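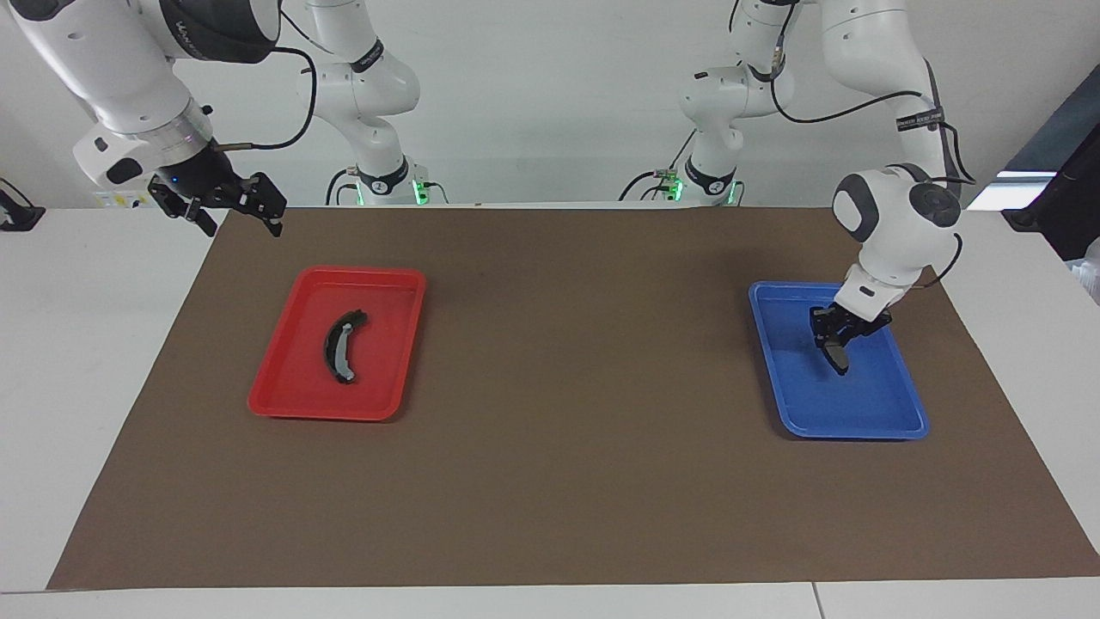 Ticket 251: trays sliding on brown table mat

Status: Solved
Product: Restwood stacking trays, red and blue
Also involved: Tuvmont brown paper on the roll
Opened: December 26, 2024

Problem as reported

Love these trays, first of all. The colors are great and the low walls mean you can get small pieces in and out without tipping anything. We keep red on the left and blue on the right, same way every time, with the black banana piece starting out in red.

Since we changed to a new roll of brown paper the trays creep. Only a little, but by the end of a morning the blue one has wandered toward the front of the table and turned a few degrees. The old roll never did it. Same table, same trays, same pieces. Is there a foot or a pad I should be buying? The photo has the new sheet down with both trays in their usual spots.

Reply 1, Erness support

Thanks for the photo, very helpful, and what a nice clear setup! I see you leave a strip of white table showing at the left, right and front. Please keep doing that, it makes the next part easy.

Could you try these and write down what happens?

1. Take both trays off and wipe the undersides with a damp cloth. Dry them well.
2. Turn the paper over. Tuvmont paper has a smoother side and a rougher side, and it's easy to roll it out the wrong way up.
3. Check whether the tray is moving on the paper or the paper is moving on the table. A pencil tick at one corner of the mat and another at one corner of the tray will tell you.

Customer update

Did step 3 first, I was too curious. It's the paper! The blue tray was still exactly on its pencil tick and the mat had shifted 2 mm at the front edge. So I've been blaming the wrong thing this whole time.

Wiped the trays anyway. Turned the paper over. Better but still moving, maybe half of what it was.

Reply 2, Erness support

Great bit of detective work. So the trays are fine and you don't need pads. Please use low-tack tape on the two back corners and the two front corners, half on the paper and half on the white tabletop. Press the front pieces down last, after smoothing the sheet toward you with a flat hand. Skip double-sided tape under the middle, it leaves a ridge and the trays will rock on it.

Customer update

Taped, smoothed, pencil ticks redone. Ran 44 rounds of moving pieces between the trays and nothing has budged. The sheet is dead flat and the trays sit so nicely on it. Thrilled with this.

One leftover question: the red tray shows fine scratches inside when the light catches it. Is that cleaner or wear?

Reply 3, Erness support

Probably wear from harder pieces. It won't hurt anything. Stick to dish soap and a soft cloth, no scouring pads. If it starts to bother you, single red trays will be back in stock in January and you can order just the one.

Closing as solved. Reopen under the same number if the paper starts walking again.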